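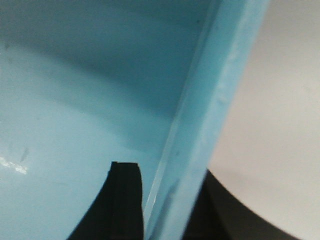

Will the tote handling cell take work away from the people on the kitting line?
It takes over one task, the lifting and shifting of totes between the receiving table and the kitting racks, and it leaves the filling, checking and labeling with the operators. Staffing on the line remains at its present level through December, when the arrangement is to be reviewed by plant management.

Workshop notebook, Grumon assembly support, Dutemley site
Entry date: July 17, 2021
Subject: Tote handling cell, kitting line, end of second trial period
Circulation: workshop staff, kitting line leads, both shifts

1. Purpose of this entry

The question and answer at the head of this entry are the wording agreed with the site office for the notice board. They are copied here so that workshop staff give the same answer when asked on the floor. The rest of the entry records the state of the cell at the close of the second trial period, the changes to operator duties that have followed from it, and the points that remain open. Saturday was used for the write-up and for bench work, the line being down.

2. Work covered

The cell picks up a plastic tote by its side wall, with one finger inside the rim and one outside, and moves it to the rack position called for by the kitting list. Gripping by the wall was chosen during the first trial period. Gripping by the molded handles had been tried before that and was abandoned, as the handles differ between the older totes and those supplied by Gulico.

The inside finger is required to come down close to the corner where the floor of the tote meets the wall. If it stops too high, the wall flexes and the tote hangs at an angle. If it goes too low, it bears on the floor and the approach is aborted on force. The present setting leaves 2 mm between fingertip and floor at the end of the approach. This is the nominal figure in the program. It has not been confirmed on worn totes, whose floors are known to bow.

The wrist camera is used for the final approach only. Its function is to find the line of the rim and correct the angle of the hand before the fingers close. The tote does not have to be square to the table for this to work, and operators need not straighten it. They have been told so twice and most of them still do it. The line leads have been asked to let the habit lapse without further instruction.

3. Condition of the totes

Rim detection depends on a clean contrast between the tote and the surface behind it. Light blue against white gives acceptable results under the present lamps. Two conditions cause trouble:

Glare on the inner wall or floor. Glossy plastic returns a bright spot to the camera, and the program has at times taken the border of such a spot for an edge. The exposure was lowered on the second day of the trial and the fault has become less frequent. It has not gone away.

Wear on the rim. Where the plastic has become whitish through rubbing or stacking, its contrast with a white table is reduced. Totes in this condition are fully serviceable for manual use, and the kitting operators have objected, with reason, to discarding them.

The proposal from the workshop is to put a darker mat on the receiving table. The quality group asks that the table remain white so that dropped screws and washers can be seen. Both requests are sound. A mat covering the rear half of the table only is to be tested next week.

4. Results for the period

The cell completed 781 tote moves during the second trial period. Moves that stopped and were restarted by an operator are included in that figure, and the log does not separate them in a way that can be trusted. The restart counter was reset by the software update in the middle of the period, and the earlier value was not written down. This was an error on the part of the workshop. The counter is to be copied into this notebook at the end of every shift from now on, whether or not it has changed.

The target set by the site office for the third period is 3,000 moves. It can be reached only if the cell runs on both shifts. At present the evening shift has no operator trained to restart it, and a stopped cell on that shift stays stopped until morning.

A full cycle, from call to release, takes roughly 10 seconds. An experienced operator is faster on a single tote. The comparison was raised at the shift meeting and should be answered plainly when it comes up again: the cell was not requested for speed. It was requested on account of the shoulder and back complaints recorded on this line.

5. Changes for the operators

The following is compiled from the shift meetings and from conversations at the line. Comments are given without attribution, as was promised.

Lifting. Operators on the day shift no longer lift full totes from the receiving table in normal running. This has been received well. Several operators who had asked for transfer to other work on medical advice have asked whether they may now stay. The question has been passed to the site office and no reply has been received.

Walking. The walk to the racks has gone along with the lifting. Some operators regard this as a loss. The walk gave a change of posture and a few words with colleagues at the racks, and standing at one station for a whole shift is tiring in a different way. The workshop had not considered this when the layout was drawn. Rotation between the filling station and the rack check has been suggested by the line leads and has the workshop's support.

Pace. The call button is in the operator's hands and the cell does not move a tote until it is pressed. It was proposed from outside the line that the call be made automatic on the weight of the tote. The operators were strongly opposed, stating that the machine would then be setting the pace for them. The workshop shares this view for the trial and has left the button in place. Any change should be discussed with both shifts before the wiring is touched.

Responsibility. There was uncertainty over who answers for a kit that arrives with parts missing after a stopped move. The rule adopted is that the operator answers for the contents up to the time the button is pressed, and that any tote involved in a stop is recounted by whoever restarts the cell, without entry against any person. The kitting card now has a box for this.

Noise. The release of the gripper was described as startling by those who work with their backs to it. A slower release has been programmed. It adds a little to the cycle and the complaint has not been repeated.

6. Training

Restart training takes place at the bench with the cell at reduced speed. The written procedure supplied with the Tymoshchuk controller was found too long for use at the line and has been replaced by a single sheet in larger print. The sheet covers the following: press stop, open the gate, look at the fingers and the rim, free the tote by hand, close the gate, restart. It does not cover resetting a force fault during the approach. That is to remain with the workshop for the present, and the sheet says so in the last line.

Two operators from the day shift have offered to train the evening shift themselves. The workshop is in favor. Training given by colleagues has been better attended on this line than training given by us, and the questions asked are more useful. Their hours for this must be booked to the project and not to the line -- the lead hand has the code.

7. Open points

Rear mat for the receiving table, test and report.

Check of fingertip clearance on worn totes with bowed floors. Use the oldest ones available, and mark them so that they return to the line afterward.

Fine ribs of the finger facing to be inspected for dirt. Dust from the cartons packs into them and grip is lost gradually. Brush only, no solvent.

Rack label height. The labels were placed for people carrying totes and are now too low for people standing at the check. To be raised before the third period begins.

Reply from the site office on the transfer requests. Ask again on return to work. The operators concerned have been waiting long enough that it is being talked about on both shifts.

Gulico to state whether the next delivery of totes will have the same rim profile. If it differs, the approach angle will have to be taught again and the line should have notice of the stoppage.

Spare finger set is in the second drawer of the bench, left side -- the bag is marked for the old gripper but the parts are correct.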